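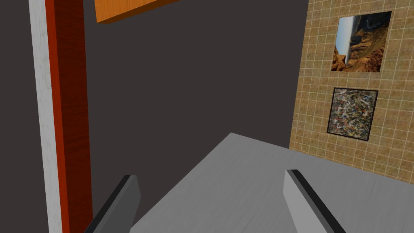
Enseñar a un robot sin escribir una línea: charla con la responsable de demostraciones de Troson

Nos atiende a las nueve y pico, con los cascos todavía al cuello. Lleva el equipo de teleoperación de Troson, o sea, la gente que maneja el robot a distancia para que luego el modelo aprenda de esas grabaciones. Pide que no pongamos su nombre. «Pon que soy la de las puertas, en Notomby me conocen por eso».

Lo de las puertas viene del último encargo. 328 demostraciones en simulación, repartidas entre 6 operadores, todas en el mismo piso virtual. Cocina, pasillo, salón. Empezaron en abril.

«La gente cree que esto es como un videojuego. El primer día sí. El segundo te duele el hombro».

El mando

Usan dos mandos, uno por brazo, y un pedal para la base. El software es Moltent, que traduce el movimiento de la mano al de la pinza. Antes probaron guiando a mano un brazo real, cogiéndolo por la muñeca y llevándolo hasta el objeto. Le gustaba más.

«Con la mano notas el peso, notas cuándo roza. Con el mando vas a ciegas de tacto. Todo por los ojos. Pero con dos brazos y una base que se mueve, a ver quién lo lleva a mano, no tenemos tantas manos».

¿Y qué se pierde? Se lo piensa.

«La fuerza, sobre todo. En simulación aprietas de más y no pasa nada raro, la pinza cierra y ya. Luego lo pasas al robot de verdad y te cargas un vaso. Por eso insisto mucho en cerrar despacio. Que quede despacio en los datos».

Las cámaras, otro tema. Los operadores ven lo mismo que verá el modelo, nada más. Ni vista cenital ni trampas. Al principio alguno pedía una cámara extra para aparcar la base y ella dijo que no.

«Si tú resuelves la tarea con información que el robot no va a tener, le estás enseñando una cosa imposible. Él verá que giras a la izquierda sin motivo. Y aprenderá a girar sin motivo».

Las puertas

Aquí se anima. Una puerta, dice, junta todo lo malo: hay que acercarse bien, llegar a la manilla sin pegarle al marco, y mover la base a la vez que el brazo. Cada demostración buena les costaba unos 40 segundos. Las malas, lo que hiciera falta hasta rendirse.

«Lo más difícil es dónde paras la base. Si te quedas corto, el brazo va estirado del todo y no puedes girar la muñeca. Si te pasas, la hoja te da en el cuerpo. Hay un palmo bueno. Y ese palmo no lo sabes explicar, lo haces».

Por eso se repite tanto, con el robot saliendo cada vez de un punto distinto y con la puerta más o menos abierta. Tambien con los brazos colocados de otra forma.

Le preguntamos si las demostraciones fallidas van a la basura. Pues no, no todas.

«Guardamos las que fallan y se recuperan. Se te escapa la manilla, vuelves, la coges. Eso es oro. Si sólo le das intentos perfectos, en cuanto se desvía un poco se queda tonto, porque nunca ha visto cómo se sale de ahí».

Las que no se recuperan llevan etiqueta aparte. La revisión la hace Sethi, la empresa que les filtra los datos, con un criterio bastante más duro que el suyo. Discuten. A veces por medio segundo de pausa.

«Ellos quieren quitar las pausas. Yo digo que depende. Si paro porque estoy mirando, déjala. Si paro por que me pica la nariz, fuera».

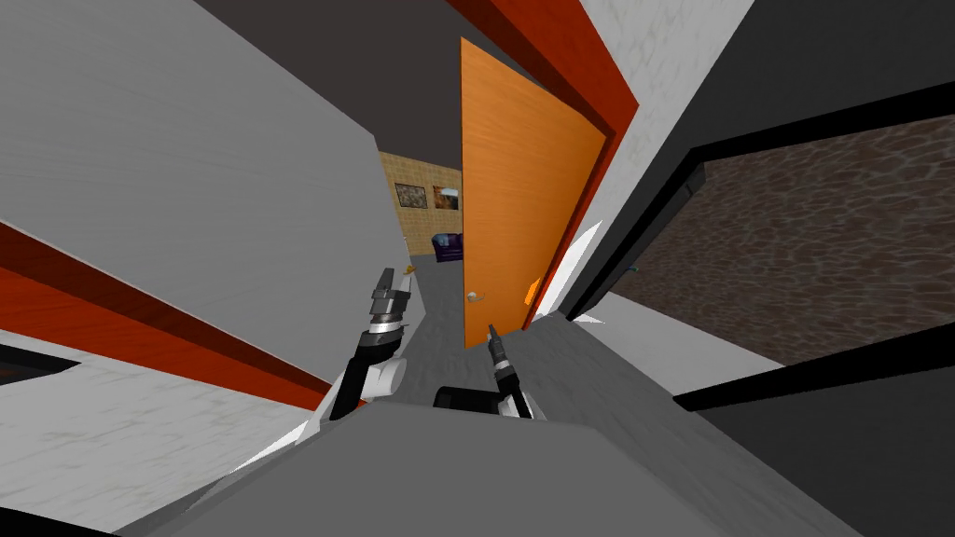
Cuántas bastan

La pregunta del millón y la esquiva. Para coger algo de una mesa, pocas. Para lo de moverse y abrir, bastantes más, y no da cifra. Sí cuenta que con 3 operadores el modelo copiaba manías: uno de ellos subía siempre el brazo izquierdo antes de avanzar, sin necesidad, y el robot acabó haciéndolo también.

«Fue gracioso un rato. Luego hubo que regrabar».

Desde entonces mezcla gente. Zurdos, diestros, rápidos, lentos. Turnos cortos, con descanso obligado, la mano cansada se nota en la trayectoria.

A quien empieza le da un consejo que, reconoce, casi ninguno sigue la primera semana: mirar antes de tocar el mando. Repasar con los ojos por dónde va a ir cada pinza. Y no corregir a tirones, que el tirón se queda grabado igual que lo demás.

Lo próximo son cajones. Y después cajones con cosas dentro, que según ella es otro oficio. Se pone los cascos, tiene turno a las diez.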